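作業ノート 2024年2月23日

Skernura 同期、取引先マスタの件数が合わない件

昨日の続き。Wimico 向けの取引先一覧、Osberg 側のDBには 2,949 行あるのに、Skernura が引っぱってきた結果は 33 行足りない。エラーなし、リトライなし、ログは全部200。一番いやなタイプ。
2回流しても3回流しても同じ33行が欠ける。毎回同じ、というのが救い。タイミング系ではなさそう。

やったことを順番に書いておく。途中でだいぶ寄り道した。結論だけ欲しい人は「原因」まで飛ばしてOK。

前提のメモ

ページングは keyset 方式。offset は去年の時点でやめてる(深いページが遅い、途中で行が増減するとずれる、の両方が理由)。1ページ 75 行。
クエリはこんな形。

SELECT id, name, ... FROM partner
WHERE name > :cursor
ORDER BY name
LIMIT 75

name の照合順序は C。つまりUTF-8のバイト順。人間向けの並びではないが、同期用なので速くて安定してればよい、という判断だった。判断自体は今も変えるつもりなし。
カーソルは直前ページの最後の name をそのままURLパラメータで返してもらう。そのまま、のつもりだった。

最初に疑ったもの(はずれ)

1) 同名の行
WHERE name > :cursor なので、同じ name がページ境界をまたぐと2件目以降が落ちる。教科書どおりのバグ。見た瞬間これだと思った。
GROUP BY name HAVING count(*) > 1 で数えたら同名は確かに何組かある。が、今の境界にはひとつもかかってない。つまり今回の原因ではない。ただし地雷としてはしっかり埋まってるので一緒に直す。

2) 削除フラグ
論理削除の行を片方だけ数えてる説。両方の件数を同じ条件で数えなおした。差は変わらず。はずれ。

3) 権限フィルタ
Wimico の参照ロールで見えない行がある説。ロールを切り替えて SELECT count(*)、ちゃんと 2,949 出る。はずれ。ここで小一時間とかした。

4) 照合順序の食い違い
ORDER BY と WHERE で collation が違うと盛大に抜けたりダブったりする。EXPLAIN と pg_attribute 両方見たが両方とも C。インデックスもC。はずれ。
ただ、もし食い違ってたら33行では済まなくて、たぶん無限ループか半分消えるかになるはず。先にそこを考えれば見なくてよかった。

5) クライアント側の重複除去
Skernura は受け取った行を id で dedupe してる。キーを間違えて name でやってる箇所がないか grep。なし。受信時点の生の行数を出したら 2,916。受け取る前にもう減ってる。サーバ側かカーソル。

5を最初にやるべきだった。受信直後の件数を見るだけで探す範囲が半分になる。次からまずこれ。

欠けた行を並べてみる

DBのidの集合と受信したidの集合の差を取って、name をバイト順で並べた。
かたまりが2つ。

かたまりA、12行。ほとんどが「Đorđević」で始まる。この会社は拠点ごとに別の取引先コードになってるので、同じ頭の行がずらっと並ぶ。
かたまりB、21行。「ガ」で始まる会社名と、なぜか「カメ…」「カワ…」「カン…」など「カ」で始まる普通の名前。

Aだけなら「アクセント付き文字がおかしい」で終わりにしてたと思う。Bのおかげで助かった。濁点のない「カワ…」が落ちるのがどうにも説明できず、これを説明できる仮説だけ残すことにした。

2つのかたまりの直前がそれぞれページ境界。Aの直前のページの最後の行、Bの直前のページの最後の行、この2行だけを hex で出した。

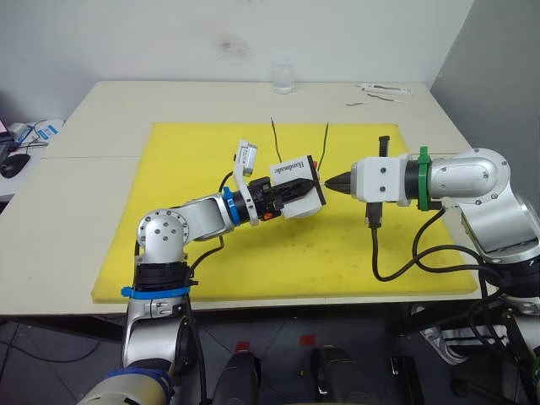

原因

境界の2行がどっちも NFD で入っていた。見た目は同じ、バイトが違う。

ć の場合
NFC: U+0107 → C4 87
NFD: c + U+0301 → 63 CC 81

ガ の場合
NFC: U+30AC → E3 82 AC
NFD: カ + U+3099 → E3 82 AB E3 82 99

で、Osberg のAPIは入口のミドルウェアで、受け取った文字列パラメータを全部 NFC に正規化している。去年の April に検索窓のために入れたやつ。検索にはこれで正しい。カーソルにも同じ処理がかかるのを誰も(自分も)気にしてなかった。

つまり、サーバが NFD の name をカーソルとして渡す → Skernura がそのまま返す → サーバが NFC に変えてから WHERE name > に入れる。
バイト順だと NFC のほうが NFD より大きい。なのでカーソルが勝手に前へジャンプして、その間の行が全部とばされる。

かたまりBの謎もこれで説明つく。
NFDのガ = E3 82 AB のあとに E3 82 99
カメ = E3 82 AB のあとに E3 83 A1
NFCのガ = E3 82 AC
並べると NFDのガ < カメ < NFCのガ。「カ」のあとに普通のカタカナが続く名前は NFD のガと NFC のガの間にはさまる。だからNFCできれいに入ってる「カメ…」も巻き添えになる。納得。

Aも同じ。境界の行のうしろにいた Đorđević の NFD の行が全滅、加えて NFC の行も、カーソルより小さいものは落ちる。
ちなみに Đ と đ のほうは分解されない(U+0110、U+0111 は正準分解なし)。最初 Đ が犯人だと思って延々 hex を眺めてた。無関係。目立つ文字に引っぱられた。

NFDで入ってる行がどこから来たかは未確認。取込ファイルの name 列をファイル名から作ってる古いスクリプトがあったはずで、それをMacで回した分かなと思ってる。要確認。

確認のしかた

手元で再現させた。5行だけのテーブルで足りる。

insert 順は適当、name は
カ+U+3099+ス
カメ
カワ
ガス(NFC)
キタ

LIMIT 1 で全ページ回す。
正規化なし: 5行取れる。
正規化あり: 1行目のカーソルが「ガス」(NFC)に化ける。WHERE name > 'ガス' なので、次に返るのはキタ。カメ、カワ、NFCのガス、の3行が消えて合計2行。
期待どおり。

これを LIMIT 2 にすると境界が「カメ」「ガス(NFC)」に当たるので抜けない。5行全部取れてしまう。つまりページサイズ次第で症状が消える。本番も75じゃなければ欠ける行数は違ってたし、ゼロだった可能性もある。「ページサイズ変えたら直りました」で閉じなくてよかった。テストは必ず LIMIT 1 から小さい順に全部回すこと。

直しかた

a. カーソルを不透明にする
name を生で渡すのをやめる。(name, id) をまとめてシリアライズして base64url。ASCIIだけになるのでミドルウェアのNFCがかかっても変化しない。中身をクライアントに解釈させない、という意味でもこっちが筋。

b. タイブレークに id を足す
WHERE (name, id) > (:name, :id)
ORDER BY name, id
LIMIT 75
行値の比較で書く。name > :name OR (name = :name AND id > :id) でも意味は同じだが、手元で試したらプランが悪くなった。インデックスは (name, id) で張り直し。

c. ミドルウェアの正規化から除外する
cursor パラメータは素通し。a をやれば不要だが、二重にしておく。ホワイトリスト方式に変えたい(正規化したいパラメータだけ列挙)。今は全部にかかるのがデフォルトで、これがそもそも危ない。

d. 保存データの正規化
やりたいが今日はやらない。理由は下。

base64url の話。普通の base64 だと + と / と = が混じる。URLエンコードを忘れた呼び出し元があると + が空白になって壊れる。パディングの = も落とす。デコード側で長さから補う。最初これを忘れて、テストが3回に1回くらい落ちた。name の長さによってパディングの有無が変わるので、短いデータだけで試すと気づかない。
先頭にバージョンを1バイト入れた。将来並び順を変えたときに古いカーソルを黙って解釈しないように。知らないバージョンなら400で返す。黙って先頭に戻すのは絶対なし。それをやると同期側がぐるぐる回る。

速度

(name, id) のインデックスなしで b だけ入れると、最終ページ付近で 700 ms かかった。Sortが毎回全件に走ってる。この件数でこの時間は変だと思ったら、一覧用のビュー経由で余計なJOINが先に評価されてた。インデックスを張ってビューを外したら気にならない速さに。数字は後で取り直す、今日は計測が雑。

CREATE INDEX CONCURRENTLY で張る。トランザクションの中では使えないので、マイグレーションツールの自動トランザクションを切るのを忘れずに。前に一度ひっかかってる。
途中で失敗すると INVALID なインデックスが残る。残ってたら DROP してからやりなおし。

保存データのNFC化を見送る理由

・更新した瞬間に並び順が変わる。同期の途中に当たると、それはそれで抜ける
・name にユニーク制約がついてるテーブルが別にあり、NFC にすると衝突する行が出るはず。何組あるか未調査
・Wimico 側がこちらの name をそのままキーに使ってる帳票があるらしい。バイトが変わると向こうで別の会社扱いになるかも。聞いてから

やるなら、まず新規書き込みだけ NFC にする。既存は件数を数えて、衝突一覧を出して、それから。
数えるのはこれで。

SELECT count(*) FROM partner WHERE name IS NOT NFC NORMALIZED

サーバのエンコーディングがUTF8でないと動かない。うちはUTF8なのでOK。

ついでに見つけたもの

更新差分のエンドポイント(updated_at のほう)にも似た穴がある。DBはマイクロ秒まで持ってる。JSONに出すときミリ秒に切り捨ててる。カーソルとして返ってくるのは切り捨て後の値。
こっちは逆向きで、カーソルが後ろに戻る。抜けずにダブる。Skernura は id で dedupe してるので表に出てなかっただけ。
一括更新で同じミリ秒に75行より多く入ると、同じページが延々返ってくるはず。進まない。今まで踏んでないのは運。
これも同じ不透明カーソルに載せかえる。タイムスタンプは文字列にせずマイクロ秒の整数で入れる。

まとめると、DBから出した値をどこかで「ちょっと整えて」DBの比較に戻すと壊れる。正規化、切り捨て、trim、小文字化、全部同じ。trim も怪しい箇所があったので見ること。末尾に全角スペースが入ってる name が実在する。カーソルが短くなるので、これはダブる側。

あと keyset でも残る問題。同期中に name が変更された行。後ろにいた行が、読み終わった範囲へ移動すると取りこぼす。逆だと2回来る。2回のほうは dedupe で消えるが、先に来た古い値を残してる。後勝ちにすべき。いま先勝ちになってるのを確認、直した。
取りこぼしのほうは、全件同期のあとで開始時刻以降の差分を流せば拾える。今は流してない。開始時刻はクライアントの時計ではなく、サーバが最初のページで返す時刻を使うこと。長いトランザクションがあると updated_at が古いままコミットされてくるので、少し巻き戻した時刻から読む。どれだけ巻き戻すかは要相談。

テスト追加分

・NFD の行が境界に来るケース(LIMIT 1 から行数+1まで全部回す)
・同名5行を LIMIT 2 で回す
・name が空文字の行。NULL は NOT NULL 制約があるので対象外
・絵文字入り、サロゲートペアになる漢字入り(JS側でUTF-16順とUTF-8順がずれるやつ。クライアントで並べ直してないことの確認もかねて)
・末尾に全角スペース
・壊れたカーソル、知らないバージョン → 400
・カーソルの行が途中で削除されたとき。値での比較なので問題なし、だが明示的にテストを書いた

ランダム生成のテストも入れた。文字種を混ぜた名前を作って、全ページ回した結果と ORDER BY 一発の結果が一致するか。NFCとNFDを半々で混ぜるようにしたら、古いコードはすぐに落ちた。新しいコードは今のところ落ちない。シードは必ずログに出す。さっき出し忘れて、落ちたケースをひとつ逃した。悔しい。

終了時の件数チェックも追加。最初のページで total を返してもらい、受信した行数と違ったら警告。同期中の増減で多少ずれることはあるのでエラーにはしない。これが最初からあればもっと早く気づけた。

結果

検証環境で a、b、c を入れて全件同期。2,949 行、差分ゼロ。idの集合で比較、件数だけの比較ではない。ページ数は40、最後のページは24行。計算と合う。
ページサイズを1、7、75、全件、で変えても同じ集合。

本番はまだ。古いカーソルを持ったまま途中で止まってるジョブがあると400になるので、止めてから入れる。ジョブが空なのを見てから。

残り

・本番反映、インデックスが先、アプリが後
・NFDの行の出どころ調べる。取込スクリプトの name 列
・NFC化したときの衝突件数
・Wimico に name をキーにしてる帳票があるか問い合わせ。文面は下書きまで書いた
・updated_at のカーソル載せかえ
・ミドルウェアをホワイトリスト方式に。影響範囲が広いので別チケット
・速度の計測しなおし、ビューありなし両方
・今回の33行の再送。反映後に全件流せば入るが、その前に必要と言われたらidのリストは作業フォルダに置いてある
・APIの説明ページに「cursor の中身に依存しないこと」と書く。前の版には name を入れると書いてしまってるので消す

再現用の5行のSQLは作業フォルダの repro に入れた。ファイルの保存時にエディタが勝手に NFC にするので、U&'\30AB\3099\30B9' の形のエスケープで書いてある。コピペで書き換えないでくだい。一度それで再現しなくなって焦った。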